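**Notebook entry, November. Gripper comparison, soft goods**

Entered by: Alina Văduva
Site: Warnisdale, bedroom
Project: Elthorpe

Purpose of the session was to compare the Tramel finger pads with the older Pruitt set on folded knitwear, using hand-held grippers in pairs. Both sets were run at the same jaw travel limit. Calibration was completed at the bench beforehand and was not repeated on site.

Spring preload was left at the 5 N setting for the first block and reduced to 2 N for the second. Camera exposure was locked at 1/100 s. Colleagues should note that the window is very bright against the rest of the room and that the lock favours the bed surface. 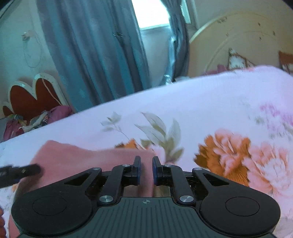 *Fig. 1. Jaws upright with a narrow gap, dark blue pads fitted. Pink ribbed cloth behind; second gripper at left, blurred by motion.*

Motion blur on the second unit will be a concern for tracking. I have asked for the recordings to be reviewed at the 600-line crop before any change is made to the exposure. The printed floral cover should be retained for the remaining blocks, as the tracker has so far been tested only on plain grey fabric.

Approach angle was discussed at length. The written procedure calls for both pads to meet the fold together. Operators have tended to bring one pad in first and settle the other on the sheet, and the procedure does not say whether that is an acceptable start position.

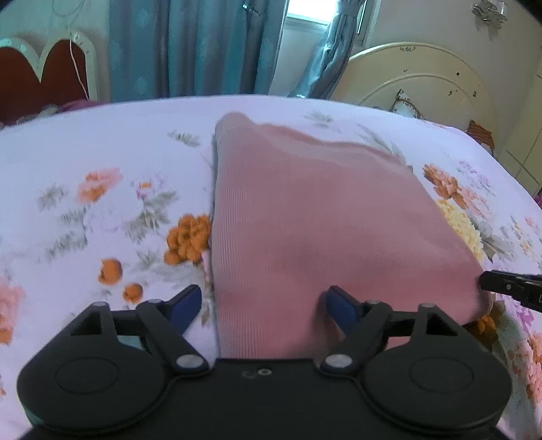

*Fig. 2. Right pad against the folded garment, left pad on the sheet beside it. Jaw tip of the second gripper at the far end.*

Outstanding:

- Amend the procedure to define the start position.
- Check pivot screws for torque on both units.
- Repeat the 2 N block with the Pruitt pads.
- Confirm label colour for the second unit with Elthorpe stores.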